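Litthorpe Lunch Club: Your Questions

Packed lunches, picky eaters and what to do with all those bananas.

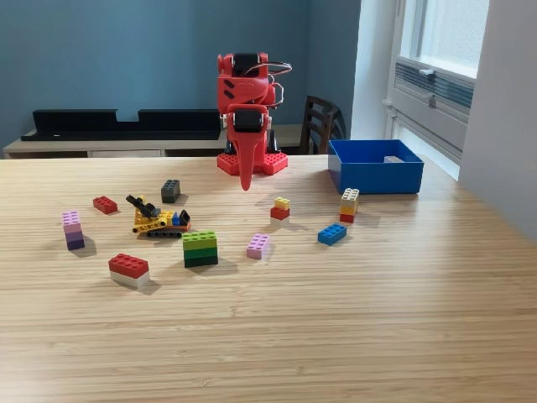 Red arm on the bamboo table.

What is the Lunch Club?
We're a bunch of parents who swap lunchbox ideas and cook together once a month (it's so much fun!). There are 26 families in it now, and we'd love more.

Do my kids have to like vegetables?
Not at all! Mine lived on plain pasta until August. Try grated zucchini in pikelets, or let them dunk raw capsicum in hummus.

Can I freeze sandwiches?
Yes, and it's brilliant. Cheese, Vegemite and roast chicken all freeze well. Skip lettuce, tomato and boiled egg.

What about nuts?
Please leave them out of anything you bring to share. Sunflower seed butter makes gorgeous bliss balls, and Amra Bošković's recipe is in the booklet.

How do I get the booklet?
It has 68 recipes and it's free to members. Ask Bheki Nkuna for a copy. The new edition is out February 14, 2020, with a whole chapter on muffins!

My child brings everything home uneaten. Help?
Send less. Smaller pieces, fewer choices, and let them pack it themselves the night before.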